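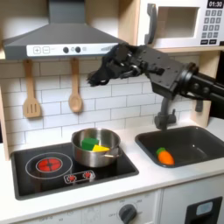

So how long should you stay off the paddock after a hamstring strain? Longer than you want to, and my physio would like me to add that it depends on the strain.

Mine went in January, in a pre-season touch game at Nokimcombe, chasing a bloke I had no hope of catching. I hobbled off, told everyone I'd be right in 10 days and then went for a jog on day 10 to prove it. I made it as far as the letterbox of the house next door (my neighbour saw the whole thing, very embarrassing). Back to square one, plus a bit extra!

After that I finally booked in with Fung-ping Hsueh, who I should have seen at the start. She had me doing bridges on the lounge room floor, then slow lowering stuff with my heels on a towel, and no sprinting at all until I could do the lot without that horrible grabby feeling. It was so boring. I watched an awful lot of old Test matches from down there and I've now got strong opinions about the scrum laws.

I started running again in 4 weeks — proper running took a fair while longer, and I still warm up like an old man. High knees, leg swings, the works. The young wingers think it's hilarious.

If you've done yours, go and see someone early, and don't race your mates back. I'm still going to try to catch that bloke next season, but. He's about 100 metres ahead of me in every sense and he doesn't even stretch.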